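**Handout 4 — Demonstration at the Drimia open day**

Please read this before we go. We meet at 9.15 at the side door, and Suqin Zeng will take us to the control room. The group is 32 students, so we enter in 2 halves.

The demonstration has two parts:

1. A run in the simulator, with the view from near the gripper on the big screen.
2. The same reaching task on the real arm.

The team has stored 3,624 simulated runs of this task. Almost 6 in ten end with a good approach, and you should ask what is counted as "good".

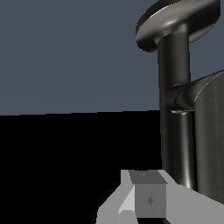 *Fig. 1. Simulator view: gripper at the bottom, metal fixture on the right.*

For your report, write half a page about the differences between the simulator and the real arm — light, surfaces, speed. Bring it to the September class.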